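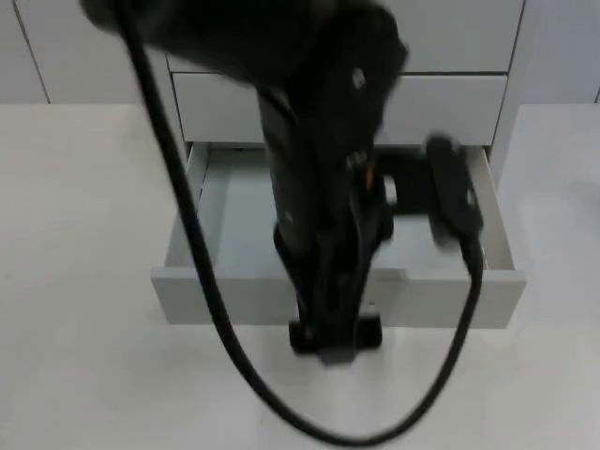
Moving to Kurneck, which side of the river?

We're looking at Kurneck for October and I can't figure out the neighborhoods. I work from home, my husband takes the train, and I'd love to walk to coffee (and maybe a bookstore!). Is Carwood as quiet as people say? Rents I've seen there start at 2125 for 2 bedrooms.

Posted by Vetus, 05/07/2022

porchlight_k
I've been in Carwood more than 100 weekends now and I love it! It's quiet after nine, the bakery opens early, and the station is a flat walk unless you live up by the water tower.

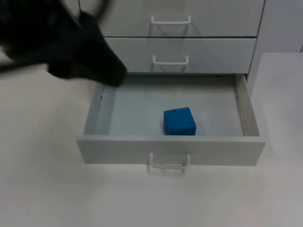

Parking is the one pain, so ask if the place comes with a spot. Street permits run 158 a year and the line at village hall is slow. Oh, and go see the Saturday-style market on the green if you visit, they run it all summer.

Su
east side is cheaper. trains are loud tho

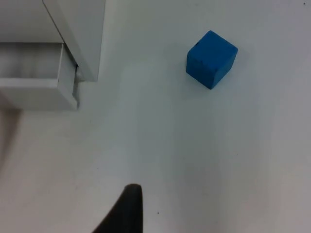 Blue cube on a white tabletop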